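Sorting the black cookware, part two

Fri 29 October

Part one covered the knives and the drawer they came out of. This part covers pots, pans and lids. The kitchen counter is too short to lay everything out at once, so the work was moved to the coffee table in the living room. The light is poor there in October, but the table is long and the sofa makes a second surface.

The rules were the same as before. Each pot gets paired with a lid or is marked as having none. Anything with a loose knob or handle goes in a separate group. Utensils are handled last.

Most of the set is black, and most of it came in two purchases: an older Vinard set and some Dridero pieces added later. From the side they are hard to tell apart. The rim is the quickest check, as the thin metallic edge shows up even in low light. Diameter is the second check. I measure across the inside of the rim and write the number on masking tape on the base. Measuring across the outside gave me wrong matches last year.

Glass lids get a separate inspection. I hold each one up on edge against a plain wall and look through it. Smudges show well against gray, and a chip in the rim would too. The knob gets a quarter turn by hand, then the screw underneath is tightened if needed.
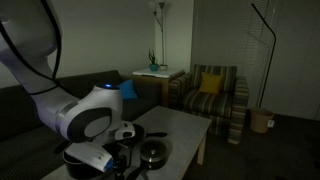
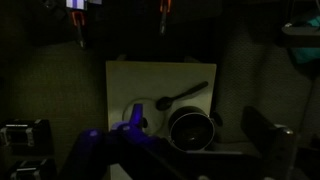
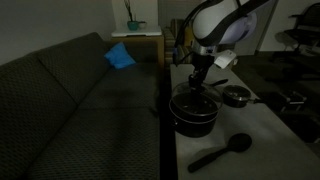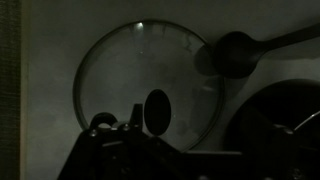 Storage

The old arrangement was one deep cabinet with everything nested and the lids thrown on top. The usable interior width is 536 mm. The door hinge takes up more space than it should, so I treat the rightmost part as lost.

The new arrangement uses the same cabinet with one added shelf, an Imrie wire unit cut down to fit. Large pots go on the bottom, not nested. Saucepans go on the shelf with the handles pointing left, clear of the hinge. Frying pans stack with a cloth between them. Clearance above the shelf is 145 mm, enough for a saucepan with its lid off and too little for one with its lid on.

Lids go on the inside of the door in a Jimska rack with 3 slots. It holds them on edge by the rim. The knobs all have to face the same way or the door will not close. I tried alternating them and lost a slot. Lids that do not fit the rack lie flat on top of the pots on the bottom level.

Spoons went back to the crock by the stove. I considered hanging them and decided against drilling the tile.

Cleaning

Glass lids were washed in hot water with ordinary dish soap, then wiped with vinegar diluted in 1000 ml of water. The haze that remains after that is in the surface and does not come off. The underside of the knob is the part worth the effort. Grease collects under the washer, and a wooden toothpick gets most of it out. Dry the screw before putting it back.

Still to do: replace the washer on one small lid, find a second cloth for the frying pans, and relabel the shelf. Baking trays are next and will get their own post.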